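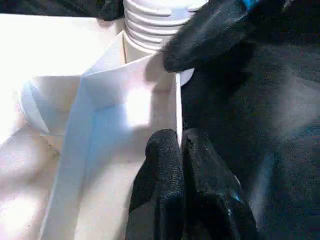
Nachbereitung zum Besuch bei Gidex

Kurs Robotik und Automatisierung, Begleitblatt 9
Zusammengestellt von Roswitha Gerlach

Liebe Kursteilnehmerinnen und Kursteilnehmer,

vielen Dank noch einmal, dass Sie am 11.04.2019 so zahlreich und (bis auf den einen verpassten Bus!) auch so pünktlich mitgekommen sind. Geert Coppens und Nives Sorrentino haben sich sehr über Ihre Fragen gefreut, und ich fasse hier zusammen, was wir für die Übung im Juni brauchen.

1. Dünnes Material greifen

Ein Blatt Papier oder dünner Karton klingt nach einer leichten Aufgabe, wiegt ja fast nichts, und doch hat uns Herr Coppens gerade dabei am längsten aufgehalten. Ein Bogen gibt nach, sobald man ihn anfasst, er knickt, er spiegelt das Licht, und vor einer weißen Fläche verliert die Kamera am Handgelenk leicht seine Kante. Ist die Kante einmal zwischen den Fingern, bleibt die Frage nach der Kraft: Drückt man zu fest, knittert das Papier, drückt man zu wenig, rutscht es weg. Lesen Sie dazu bitte noch einmal das Kapitel über Reibung und Kontaktflächen, auch wenn es Ihnen beim ersten Mal etwas trocken vorkam.

2. Arbeiten mit zwei Greifern

Bei großen, biegsamen Gegenständen kommt vieles zusammen. Stoff legt sich in Falten, hängt durch und verdeckt dabei oft genau die Stelle, die man sehen möchte. Starre Stangen und Klemmen am selben Gegenstand verhalten sich wieder ganz anders.
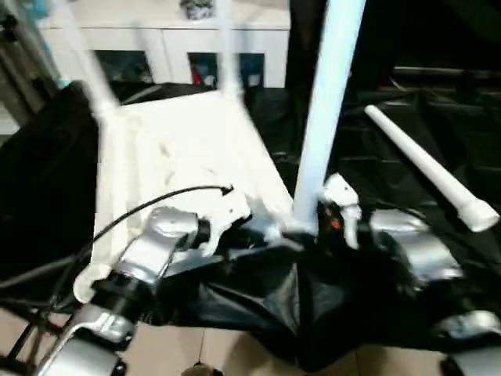
Für die Planung heißt das, dass beide Arme voneinander wissen müssen. Zieht der eine, muss der andere nachgeben oder gegenhalten, und Roel Bosman hat im Gespräch danach sehr schön erklärt, warum man die Bewegungen lieber in kleine Schritte zerlegt und nach jedem Schritt neu hinschaut.

Bis zur nächsten Sitzung

Skizzieren Sie einen Ablauf für das Aufheben eines gefalteten Bogens, höchstens 2 Seiten, gern von Hand. Wer seine Notizen verlegt hat, wendet sich bitte an Gerrit Maes, er hat freundlicherweise alles mitgeschrieben.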